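Notes, wk 2 - sim data for grasping (Sorness set)

Main idea: train policy in sim only, randomize clutter + backgrounds, then test on unseen objects. Pera baseline = 100 demos per object, 13 objects. Thin ones are worst.

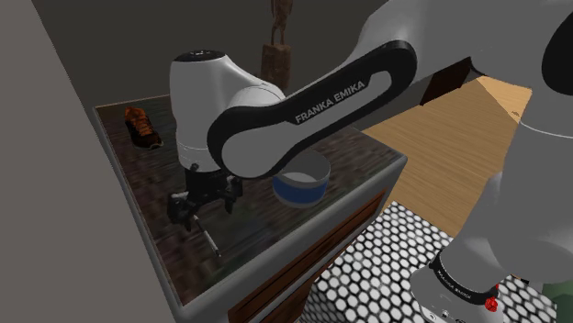 *Fig. 1. Rendered scene, Franka arm, pen below the gripper. Bowl and shoe = distractors.*

Wrist view matters more then you'd think. Drop it and pen success falls to around 40 percent (their ablation, read the table). Side view alone can't seperate tip from table edge.
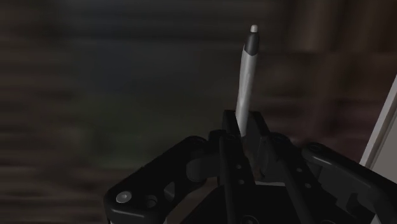 *Fig. 2. Gripper view, pen between the fingers, near upright.*

For next time: why does grip angle vary so much between demos? Skim Naidu appendix, skip the proofs.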